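Community Help: Workshop and Home Builds
Topic: Fabric handling with a two-finger gripper

Question
Submitted by Canan Kahraman

I am requesting advice on behalf of the Dogar shared workshop, where members are building a bench system intended to pick up and fold laundry. The arm is a kit purchased from Nikutano. The gripper has two fingers with rounded pads, and the control software was written by members on Saturday build days.

The system performs acceptably with dish towels. With heavier knit garments the results are inconsistent. Of the last 400 recorded attempts on sweatshirts and T-shirts, 63 ended with the garment sliding out of the fingers during the lift. In most of those cases the fingers had closed on a single layer of cloth near the hem.

The following settings are currently in use:

Closing force: the kit default
Approach: straight down, fingers parallel to the table edge
Pick point: the highest point of the pile, as reported by the overhead camera
Lift speed: reduced to half of the default

Members disagree as to whether the closing force should be raised or the pick point changed. The workshop would prefer not to purchase a new gripper this year. Any guidance on the order in which these changes should be tested would be appreciated.

Heather-gray knit on the white bench, and the fingers closed on a gathered fold: 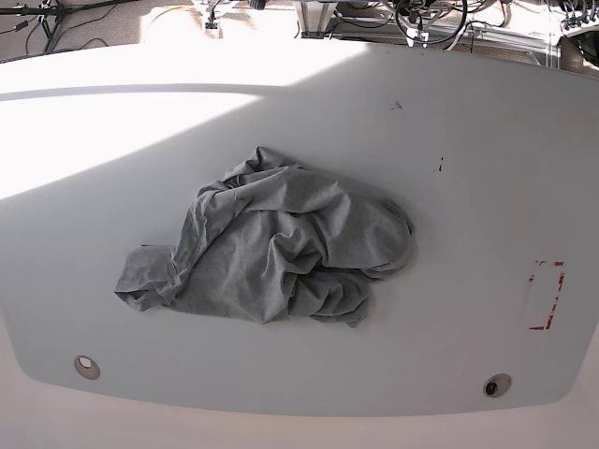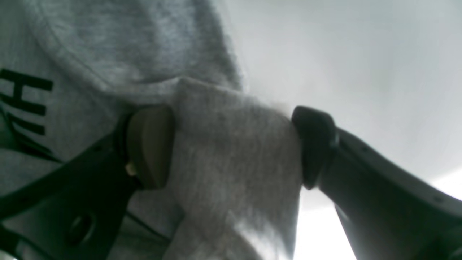 Answers

Nabil Najjar
Please leave the closing force unchanged until the pick point has been reviewed. The highest point of a pile is often a ridge with very little cloth behind it, and the fingers will close on whatever happens to be standing up. Our group obtained better results by selecting the highest point and then moving the target down the slope, toward the middle of the pile, so that several layers enter the gap together. The fingers should also be turned to close across the ridge. If they close along its length, they tend to push it flat.

I would recommend testing one change at a time on the same garment, with no fewer than 50 attempts for each. Mixed garments make the figures difficult to compare.

Kadir Ekinci
Increase the force. The default on most kits is set for boxes.

Nesrin Dağdelen
I agree with the first answer regarding the pick point. A higher force may help, but it should be raised in small steps, and the motor temperature should be checked after each session. We damaged one motor at the Avach workshop by leaving the setting at maximum for an afternoon.

Two further matters should be reviewed. Pads collect lint from knit fabric and lose their hold, so they should be wiped with a damp cloth before each session and allowed to dry. The lift should also include a short pause a few inches above the table. If the finger gap reads fully closed at that height, the garment has been lost and the attempt can be restarted without completing the whole motion.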